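Über uns

Zondska ist ein kleines Forschungslabor, das Robotern den Umgang mit Dingen beibringt, die keine feste Form haben. Dazu gehört vor allem Stoff. Gegründet haben uns Daniyal Tarar und Sobia Satti, nachdem beide lange genug an starren Würfeln geforscht hatten, um zu wissen, dass im Haushalt selten jemand starre Würfel faltet.
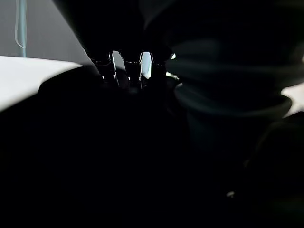

Unsere Methode heißt Mumov. Sie lernt aus vorgeführten Griffen und schaut dabei vom Handgelenk aus zu, also aus einer Perspektive, in der die Hälfte der Welt von der eigenen Hand verdeckt ist. Gutachter fanden das anfangs unpraktisch. Wir auch. Inzwischen rechnet Mumov mit der Verdeckung und plant den Griff über mehrere Bilder hinweg.
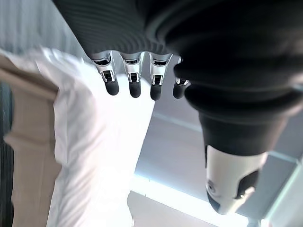 Trainiert wurde die aktuelle Fassung mit 4.000 Vorführungen an 22 Textilien. Der schwierigste Fall bleibt weißer Stoff in hellem Licht – Falten sind dort eher Gerüchte. Im August haben wir den Bericht dazu veröffentlicht, samt einem Kapitel über Fehlgriffe, das länger geraten ist als das über Erfolge. Es wird auch häufiger gelesen.
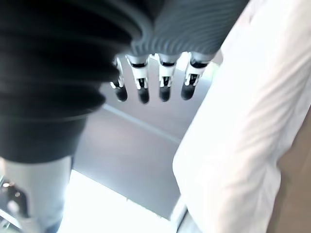 Kann man Mumov kaufen?
Bislang gibt es die Methode nur für Forschungspartner; Anfragen beantwortet Sobia Satti, meist innerhalb von acht Tagen.

Wir sind sieben Leute und suchen Verstärkung für die Auswertung. Geduld mit Wäsche ist von Vorteil.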